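Ticket 1826: wrist view stops updating partway through a recording batch
Opened by: Rafferty Obi
Assigned to: Dexter Oyelaran
Site: Gumdale
Opened: 2021-08-30
Status: waiting on a part

Rafferty:

Hi Dexter, me again, sorry! The wrist view is freezing on us. We're doing the towel folding set for Berent (they want 200 good examples by September) and the picture just sticks. The arm keeps moving, the joint numbers keep coming in, and the video file is the same still picture over and over until I stop the recording. I didn't catch it until I played back episode 648, and then I felt pretty sick going back through the ones before it.

Things I tried already:
Restarted the recorder. Fine for a bit, then it froze again.
Swapped in the spare USB cable from the drawer. Same thing.
Moved it to the other port. I really thought that had fixed it, but no.

Dexter:

No need to be sorry, I'd much rather hear now than after Berent opens the files. Does it freeze at any old time, or when the arm is in a certain spot? And can you grab one picture off the wrist with the arm raised and turned back toward the body? I want to see what the cables are up to back there.

Rafferty:

Oh, good question. I ran a few with my eye on the preview and it's nearly always the big reach across the table, right when the wrist rolls over. 3 freezes before lunch and all of them were on that reach. Grab is below, saved straight from the preview window.
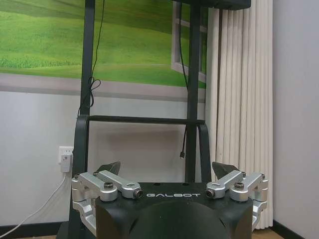

Wrist view looking back at the body, GALBOT plate and both shoulder joints, loose plug hanging by the right post

Dexter:

Perfect, thanks. Two things I'd like you to look at. There's a thin cable down the right post with its plug just dangling under the crossbar, so please find out what that one is for before we go any further. Then the one on the left post has a little loop in it. I doubt that's our problem, but leave it alone for now so we only change one thing at a time.

Rafferty:

Asked over at Dunleavy, they did the last setup. The dangling one is an old sync lead and the recorder doesn't use it. I tied it up out of the way and ran the big reach again. Still froze! So that's one crossed off, I guess.

Dexter:

OK, then my money is on the short camera lead inside the wrist, which gets twisted every time it rolls. Try the roll by hand, slowly, with the preview open.

Rafferty:

Yep!! Froze about two thirds of the way around, and I can do it on purpose now. Flurndale has the lead and is sending one. Until it gets here I'm only recording the short reaches, and I'm playing every episode back before I mark it good. The frozen ones are in a folder called bad_wrist, please don't let the nightly upload take them.

Dexter:

Folder is excluded from the upload. Keep the joint data from those, we might want it. Leaving this open until the new lead is in and you've done a full batch with the big reach.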